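Moltlow Community Workroom – Second Progress Report to the Torkoris Fund
19 Dec 2021

Hello again from the workroom! You asked for something short and informal this time, so I've left the spreadsheet as an attachment and I'm just going to tell you how it's going.

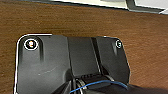
When I last wrote, in October, we had the lights in, the floor down and not one thing to put anything on. The big news since then is tables. We now have 7 of them in the main room, all brown wood, all the same height (this took more sanding of feet than I'd like to admit), and they have changed the place completely. People come in, put their bag down, spread their work out and stay for the afternoon. Before that they were doing their mending on their laps and going home with sore necks.

What we spent

The tables line in the budget was $1051. We spent $900 of it, all at Clustwood, the secondhand furniture place out by the rail yard. They let us go through the back of the warehouse and pick the ones we wanted, and they threw in delivery as long as we did the carrying at our end. That leaves $151, and I'd like your okay to move it over to the finishing line, where we're going to need it. More on that below.

Getting the tables into shape

I went into this thinking we'd wipe them down and be done by lunch. Well, no! Three of them had old polish on top of older polish, and one had a sticky patch that had picked up every bit of fluff in the warehouse. We washed them all with warm soapy water, let them dry overnight, then went over the rough spots by hand with fine paper, always along the grain. I was nervous about that part, but the grain is lovely once you get down to it, those long streaks of light and dark, and I'm so glad we didn't go with the plan of painting them white.

After that came oil. We're using Yen, a wiping oil that the Clustwood people stock, and I've gotten very fond of it. You put on a thin coat with a rag, wait, rub off whatever hasn't soaked in and leave it till the next day. Two coats did most of the tables. The oldest one drank up four and I suspect it would take a fifth. The rags get laid out flat outside to dry, away from the building – that's on a sign above the sink now, in big letters, and it's in the safety folder too.

How the room is being used

Monday and Thursday afternoons are the busy ones. We put 8 chairs at the long table under the window for the sewing group, and they fill up. The other tables go to whoever needs them: paper crafts, small repairs, kids doing homework while a parent finishes a hem. One regular has been rebuilding the same wall clock for weeks and has more or less claimed a corner. I've let that go for now, but if we get any busier I'll have to have a word.

The layout took some fiddling. I had drawn a neat plan with everything in rows, and it was awful, like a test hall. We pushed the tables into two loose groups with a wide walkway down the middle and it works much better. A stroller gets through, and so does a wheelchair, which was one of the things you asked us to check. The tightest gap is by the coat hooks. I'm going to move the hooks.

Things that haven't gone so well

The first oiling was a mistake in timing. I did it the evening before a session, the tops weren't ready, and we had to cover everything with old sheets and send the paper crafts people home. They were very nice about it. We now oil only before a two-day gap, and it's marked on the wall calendar.

Storage is behind. The shelves we were promised from the school clear-out fell through, so supplies are still in crates along the back wall. It's fine, it's safe, it looks messy. I have been offered a pair of tall cupboards for nothing if we can find someone with a van, so please cross your fingers for us.

Heating is okay but slow. The room needs an hour before anyone wants to take their coat off, and I've been coming in early to switch it on. A timer would fix that, and I've asked for a quote.

What I'm asking for

First, the $151 moved from tables to finishing. It would go on more Yen, a stack of cork mats for hot irons and glue guns, and felt pads for the table feet – the scraping noise on the new floor is terrible, and I'm worried about the floor as well.

Second, a little patience on the shelving report. It's due with this one and I don't have anything worth sending. I'd sooner wait and give you real prices than guess now and correct it later.

Coming up

We close over the holidays, and I'm planning to use the quiet days to give the two most-used tables another coat and get the hooks moved. When we reopen I want to try one evening session a week for people who work during the day. Several have asked, and the tables are sitting there anyway! I'll keep a sign-in sheet so you have proper numbers for the next report.

If any of you are passing through Moltlow, please do come by and sit down for a bit. The kettle's usually on by two. Receipts from Clustwood are in the attachment, along with the one for the sandpaper and rags, which I paid for myself and would like back when you get a chance.

Thank you, as ever, for backing this place.

The Workroom Coordinator, Moltlow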